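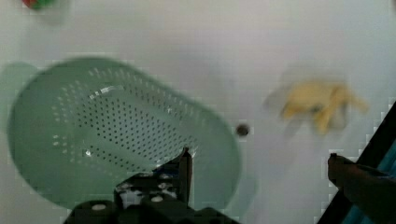
Home Products Jobs Contact
Search this site Go

Sidetti is looking for home testers — kitchen and table things

We are a small company and we prepare a new series of kitchen items for everyday use. Before we decide the final shapes, we would like to hear from people who cook at home and have opinions about it. We need 35 participants for July.

What you will do: you receive one set and use it in your own kitchen for 2 weeks. You wash pasta, salad, fruit, whatever you normally eat. Each evening you write a few lines in a notebook which we send with the set. Please write also the small annoyances, for example a handle which is not good to hold with soapy hands. 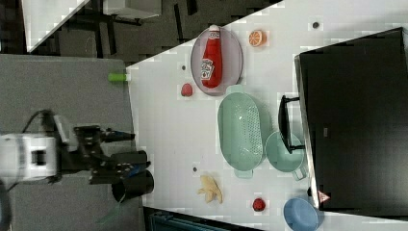
Mint-green colander and matching bowl with handle, next to an oval plate with a ketchup bottle.

Who can apply: adults who cook at home at least four evenings in a week. You do not need a big kitchen. Left-handed people are very welcome, we had too few of them last time. Your English does not have to be perfect — mine is also not.

The payment is 200 euros when we receive the notebook back.
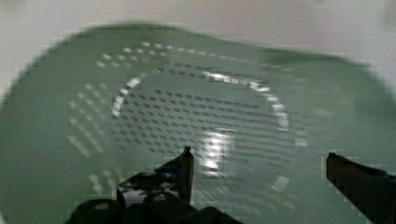
We ask especially about draining and cleaning. Does the water go out fast enough for you? Does rice stay in the holes? Do you reach all places with a normal sponge?

To apply, write to Teodora Mladenović at the Sidetti office, Vlachou 400. Tell us who lives in your home and what you cooked yesterday. Questions about payment go to Kekeli Zakaria, mornings until 11.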